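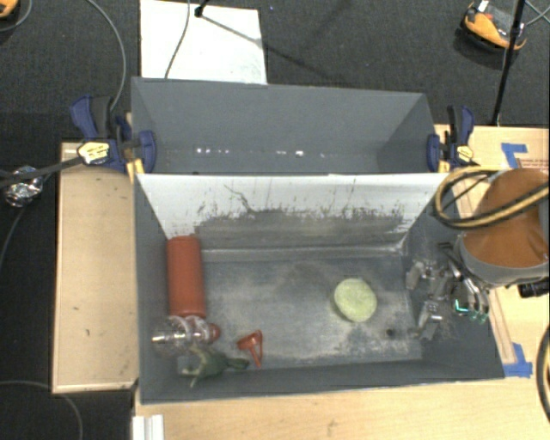

Gray two-compartment bin, seen from above.

Kodska Prilby Desk Alert
Social post and share price monitor, single screen

$219
In stock. Ships Tue 17 December.
Color: charcoal or fog (fog is the lighter charcoal)

Overview

Famous people have opinions about apps, airlines, soda and sneakers, and they like to share them shortly before the market opens. If you own stock in any of the above, you may want to hear about it before your brother-in-law texts you a row of question marks.

The Prilby sits on your desk, watches the public posts of people with large followings, and lights up when one of them mentions a company on your list. The screen shows the post, the name of the company, and the share price with the day's change beside it. You then have everything you need to make a hasty decision, or to go and get a sandwich.

It comes loaded with 2,974 accounts, picked by Kodska for reach and for a history of blurting things out. You can add your own. You can also remove any of ours, and we have noticed that the same few get removed by almost everyone.

How it works

Plug it in, join it to your Wi-Fi, and type in your companies using the Prilby app or the dial on the side. The dial is slower but people seem to enjoy it. Posts come in through the Clusteck feed, which also handles the prices. When a match turns up, the bar along the top glows.

White: somebody mentioned your company.
Amber: somebody mentioned your company and seems annoyed.
Red: somebody mentioned your company, seems annoyed, and the price has begun to move.
Blue: the Wi-Fi is down. Many owners report this as the most restful setting.

The mood reading is done by software and it has the usual trouble with sarcasm. A post saying "oh great, another update" will come up as praise unless you turn on Suspicious Mode in the settings. We suggest turning on Suspicious Mode in the settings.

What's in the box

Prilby unit
Power supply and braided cable
Rubber foot pad
Quick start card
A longer booklet for people who lost money before reading the quick start card

Specifications

Watch list: up to 300 companies
Preloaded accounts: 2,974
Sound: chime, double chime, cough, off
Connection: Wi-Fi only
Battery: none. If the power goes out, so does the news.
Mounting: flat on a desk, or on the wall with the Grabowska bracket (sold separately)
Feed: Clusteck Basic included for the first year, paid plan after that
Warranty: 2 years, parts and labor, market losses excluded

Things it doesn't do

The Prilby can't trade. Early customers asked us for a Sell button, and we built one in the lab, and then we watched what our own staff did with it over a single lunch hour. The button has been taken out.

It doesn't read private messages, disappearing posts or anything behind a login. It won't tell you whether a drop is an overreaction. Analysts will do that by mid-afternoon, in both directions.

It also can't tell whether a celebrity has left a platform for good or only until the weekend. Treat farewell posts with care.

Common questions

Can I use it without owning any stock?
Yes, and plenty of people do. It works nicely as a gossip lamp.

Can I turn down the brightness?
Yes. Hold the dial in and turn left. The lowest level is still visible from bed, so please think about where you put it.

Does it cover companies that aren't listed yet?
It will show the posts. The price line will show a dash, which has so far been a very steady performer.

What happens when the included year of feed runs out?
You get an email in advance, then a second one. If you don't renew, the Prilby becomes a clock. It's a good clock.

The last firmware update made the cough louder. Is that on purpose?
No. It will be fixed in the March update. Until then, use the chime.

Goes with

Grabowska wall bracket, steel, fits all Prilby units
Spare braided cable
Clusteck Plus plan, adds overseas exchanges and the people who upset them

Returns

Send it back within the return window in its original box. We'll refund the full price once it arrives. Please take it off your Wi-Fi first, as the last returned unit spent its trip through our mailroom trying to warn somebody about a shoe company.

Nothing shown on the Prilby is investment advice. Prices may be delayed.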